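Week 6 handout: Safety rules for arms in shared kitchens, and what a simulator can tell you about them
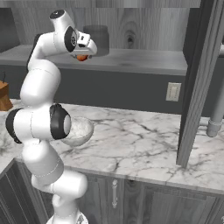 Last week ended with the claim that a task "passes" once it has been run 1,000 times in simulation without a collision. I want to spend this session picking at that claim. You will see it in vendor brochures and, I'm sorry to say, in some of your project proposals.

1. What counts as a collision

Check the log settings before you believe the log. Many setups only test the hand and fingers against the furniture. The elbow swings wide during a high reach, and a bowl left on the counter is well inside its path. If elbow contacts are not logged, zero collisions means very little.

2. The Lornalton checklist

Read pages 1 to 4 for next time. It asks for a speed limit, a force limit, a stop button within reach and a written list of objects the arm may handle. All fine. It does not say who measures the force, or how often, or with what. A rule with no test attached is a wish.

Note also that "within reach" is never defined. Within whose reach? A cook holding a hot pan has no free hand.

3. Placing objects on shelves

Small items released near a front lip are the case I would worry about most. The Ingvarsson guideline wants the object supported before the fingers open. Good advice, but simulated friction is a number somebody typed in. Ask where it came from.

4. The Fuvance numbers

Their report gives 720 trials on a real arm, of which 619 were scored as clean. The other 101 are labeled "minor." I could not find a definition of minor anywhere in the appendix. Brandton cites the same report as proof of good practice – draw your own conclusions.

For your write-up

State which links were checked for contact. State the friction values and their source. Report failures by type, including dull ones. If you changed the scene partway through, start the count over.

Two pages maximum. Drafts are due in February, before the lab opens for hardware runs. I will not accept "no issues observed" as a results section.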